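Notebook, towel bench
Sunday, late afternoon

Back on terry cloth. Matlala wants a yes or no on whether towels go into the spring demo, and Bongani Nkosi wants yes. I'm leaning no, and I want to get the reasons down before he talks me round.

Where we are: 1,432 towel episodes logged with the hand-held grippers. I threw out 172 of them this week. Most of those had the towel leaving the wrist view at the moment of the second grasp, so there's nothing in them for a policy to learn from except faith. Bongani thinks I'm being too strict and that the tracking is good enough to keep half of them. He can have them in a separate folder.

What bugs me is how easy it looks when one of us is squeezing the handles. You pick up the edge, you feel for the fold, you shuffle your grip a little, done. None of the feeling is in the data. A person can tell one layer of terry from two by the way it gives. The jaws close on whatever is between them and report a width, and the loops squash differently every time, so the width tells me very little. I tried sorting single-layer from double-layer pinches by width alone and got a mess.

Ran the Zomanau checkpoint on the arms after lunch. 42 tries at taking a towel off the rack and laying it on the table. Results:

- single-layer grasp when it wanted two: by far the biggest group
- snagged on the rack: fewer than last time, still too many
- laid flat, would pass for folding: 24

So a bit better than a coin. Rokex put out a clip of their machine folding a stack with music over it. Fine. I'd like to see it start from a towel somebody else dropped over a rail, bunched at one corner, with the music off.

My mother does this job while talking on the phone. I keep coming back to that whenever the word "solved" turns up in the group notes. If I have to square the towel on the rack before the arms get going, I've done the hard part of the chore myself and the robot is doing the part I don't mind.

To be fair to it, the approach to the top edge is good now. Smooth, no stabbing at the table like in the Brarkell build, and it backs off when it misses. That's real progress and I'll say so to Matlala. It still isn't laundry.

Things to do:
Redo the grasp labels on the second jaw – "fold" and "edge" are being used for the same thing depending on who labeled it.
Try a thin dish towel with the same checkpoint, no retraining. If it does much better I'll believe the pile is the problem.
Ask Bongani why the left tool reads slightly open when it's shut. Could be the zero, could be a worn link.
More episodes with both tools on the cloth at once, one on the top edge and one on a vertical fold. We're short on those and it's where the arms go wrong. Go slower on the second close, and hold it a moment before moving off.
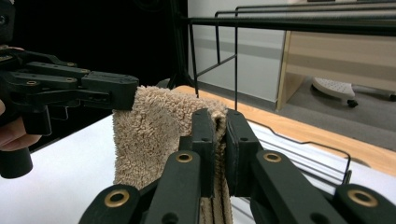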